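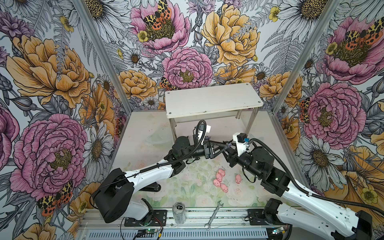 # Peonies, moths and a change of mind

I have gone and fallen for a wallpaper. Me, who painted every room in the last flat the same shade of porridge and told anyone who'd listen that patterns give me a headache!

It's the moths that did it. I'd seen plenty of peony papers while I was looking (there are a LOT of peony papers) and they all went a bit wedding stationery on me. Then I spotted a tiger moth sitting right in the middle of a pink flower, spots and all, and I was sold. The flowers are properly big, pink ones and golden-yellow ones, with white daisies and grey ferns filling in between, and everything has that black ink line that makes it look like somebody's been at an old botany book. The background is a very pale grey-white, and I think that's what saves it from being too sweet.

My friend Svenja came over to give her opinion, as she does. She was firmly in the one-wall camp. "A feature wall, and the rest plain." I nodded along, made the tea and then ignored her completely, because I'd already decided I like it best when it goes all the way round. Three walls of it! With only one you stand there looking at it like a poster. With three you're sort of in the hedge.

I will admit it's busy. If you're the kind of person who needs somewhere quiet to rest your eyes, a small white shelf against the back wall does a surprising amount of work. I'd had my heart set on something in dark wood, but white picks up the daisies and doesn't start an argument with the peonies. I wouldn't go any bigger, either. Cover up too much and you lose the flowers low down, and there's a lovely fat pink one just above the shelf that I'd be very cross to hide.

Pink toys on the floor go with it beautifully, by the way. I've spent years shoving anything pink into a cupboard before people come round, and now I'm wondering whether I should be buying more of it.

A few bits for anyone thinking of trying a big pattern in a small space:

- Get more than a sample square. Mine had half a daisy and some fern on it and told me nothing at all.
- Look hard at the corners. I don't mind a break there one bit, and a plain silver post between the walls looks neat against all that drawing.
- Live with the sample for a week. I stuck mine next to the kettle and still liked it by the following Sunday, even at six in the morning.
- Keep the furniture small and pale to begin with. You can always get braver.

Next on my list is the little landing upstairs, currently porridge (of course). Rokeya Roy, who used to live two doors down from me and has wallpapered the inside of her wardrobe, thinks I should use the same paper again. I'm tempted, but I've also seen one with beetles on it, so I've ordered a sample of that and cleared a space by the kettle.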